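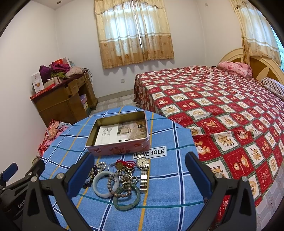 Lotine support: Before you change any part, please tell us what value the tool shows when the fingers are pushed fully closed by hand, and whether the value is the same when you repeat it. A finger that slips on smooth items and a finger that reads wrong can look alike from outside, and the repair is different.

Ticket: Whitlock hand gripper, width reading drifts and small round items escape
Site: Bramamska
Opened by: Wetex, tool maintenance
Status: closed

Problem as I reported it first

The tool is the Whitlock hand gripper, two fingers, with the blue rubber pads on the inner faces. We use it at home sites to record the picking of small things from a table or a bed. The present task list is jewelry on a cloth: bead strands, pearls, bangles of jade, a wristwatch with a metal band. Since Tuesday the width that is written in the log does not return to zero after closing. Also the operator complains that the bangles turn out of the pads when lifting. With the watch there is no complaint. With the bead strands it depends on where you take them.

I have the maintenance duty for this tool but I did not assemble it, so I ask for patience if I use the wrong word for a part.

What I had checked before opening the ticket

Power off and on. No change.
Other cable from the tool to the recorder. No change.
Cleaned the pads with a damp cloth and let them dry. The grip became a little better, the reading did not.
Looked at the screws on the black plates. All heads are present and none stands higher than its neighbor.
Compared the fingers from the operator's view. They come in from left and right as mirror images, and I could not find a bent arm by eye.

9:40
Answer to the question of Lotine. I closed the fingers by hand until the pads touched and read the value. It was 2 mm. I opened fully and closed again, and it was 2 mm. Then I did the same thing faster, like the operator does it, and the value was different each time, always more than before. When I opened the tool to the stop it showed less than the 70 mm it should show.

10:15, Lotine support
Thank you, that is useful. A constant offset would be a lost zero and you could correct it in the settings menu. An offset that grows with fast closing means something slides. There are two places where it can slide: the pad on the finger, or the small gear on the sensor shaft. Please mark both with a paint pen across the joint and run the tool quickly for a few minutes. Do not reset the zero yet. If you reset it now you will hide the fault.

10:25
I must admit the operator has already reset the zero two times yesterday, at the start of each session. I have asked to stop with this. The resets are in the log, so the sessions can be separated later.

11:10
Marks applied. On each finger I made a line from the edge of the rubber pad to the black arm. For the gear I had to take the rear cover off. It has four screws, and one of them was shorter than the others. I do not know if it was delivered so. Please tell me the right length.

I closed and opened for five minutes at working speed. The result:

Left pad: line is not broken.
Right pad: line is broken. The pad has moved toward the tip by the width of the line.
Sensor gear: line is broken also. The gear has turned on the shaft.

So it is both. I did not expect this and I repeated the test with new marks of another color. Same result.

11:35, Lotine support
All four cover screws should be the same length, the short one is from another place. Look at the clamp mount, where the same thread is used. If a long screw went in there, it can press on the cable guide. For the gear: loosen the set screw, turn the gear so that the set screw sits on the flat side of the shaft, and tighten again. Many tools come back to us with the set screw on the round side. For the pad: it must come off completely and be glued again. Please do not add glue from the edge.

12:00
The clamp mount has indeed one longer screw. It did not press on the cable guide, but there was little space left. I exchanged the two screws and both now fit flush.

The set screw of the gear was on the round side. There is a bright scratch around the shaft where it has been turning. I moved it to the flat side. Question: is the scratch a reason to exchange the shaft?

12:05, Lotine support
No. If you can feel it with a fingernail, take off the burr with fine paper, otherwise leave it. Do not let the dust fall in the bearing.

12:50
I could feel it. I put a piece of tape around the bearing, took off the burr and cleaned with alcohol.

The right pad came off very easily, I only lifted one corner. Under it the old glue was on the rubber and almost none was on the arm. I think the arm was not cleaned before the first gluing, there was a thin film like oil on it. I cleaned the arm, made it a little rough, removed the old glue from the pad and glued it with the type that your manual recommends. The tool is now in a small vise with a wooden block between the fingers. I will not touch it before tomorrow.

Thursday, 8:30
Pad is firm. I made the new zero with pads touching, then opened to the stop. The tool shows 70 mm. Closed by hand, zero. Closed fast, zero. I repeated it 10 times slow and 10 times fast and wrote down every value. All of them returned to zero.

9:20
Test on the real task. The items were on the plaid cloth as for a normal recording. I give the result for each kind, as there is still something open.

Watch: taken by the metal band, good.
Pearls: good if the strand is taken across. If it is taken along, it slides out, which I consider normal.
Necklace with grey and gold-toned beads: good, but it pulls other things with it when they lie over it.
Gold pendant on the red string: good when taken by the knot. The pendant alone is too flat for the pads, the tips touch the cloth first.
Jade bangles: both still turn in the pads. They do not fall any more, but they turn.

9:45, Lotine support
A bangle held at one point will swing down with its own weight, this is mechanics and the tool cannot prevent it. Ask the operator to go with the fingers deeper, so that the ring lies at the middle of the pad and not at the tip. If it still slides, please check that the two pads are parallel when they touch. A strip of paper pulled from between them should have the same resistance at the tip and at the root.

10:10
I made the test with paper. At the root it was tight and at the tip I could pull it out with almost no force. The left pad is the old one and it is worn at the tip. This I had not seen before, because from above both pads look the same.

10:20, Lotine support
Then change the left pad also. Change of pads is always in pairs, please correct your checklist if it says something else. The right one can stay, as it is now glued well, if the paper test is equal after the change.

Friday, 8:50
Left pad exchanged with the spare from the tool case. Paper test is now equal at tip and root. Zero made again. Bangles are lifted without sliding when they are held at the middle of the pad. The operator has confirmed this during a half session.

The cycle counter of the tool shows 3,341. I write it here so that the next person can know when the pads were last changed. The counter cannot be seen in the log file, only in the settings menu on the second page.

Changes to our checklist for this tool

Closing value by hand, one slow and one fast, before each session. Write the value, do not reset.
If the fast value is not zero, the tool goes to maintenance and not to the session.
Paint line on both pads and on the sensor gear stays there. Look at the pad lines daily and at the gear line when the rear cover is off for another reason.
Paper test every Friday.
Pads in pairs.

Open point: the sessions from Tuesday to the repair have a wrong width. Is it possible to correct them with the resets from the log?

9:30, Lotine support
Only partly. Where the fingers close completely between two picks you can use that moment as zero. Where they always hold something, there is no reference and we recommend to mark the width channel as not valid. The camera data is not affected.

9:40
Understood, I will mark them so. The spare pads are used up, I order a new pair under a separate ticket. This one can be closed.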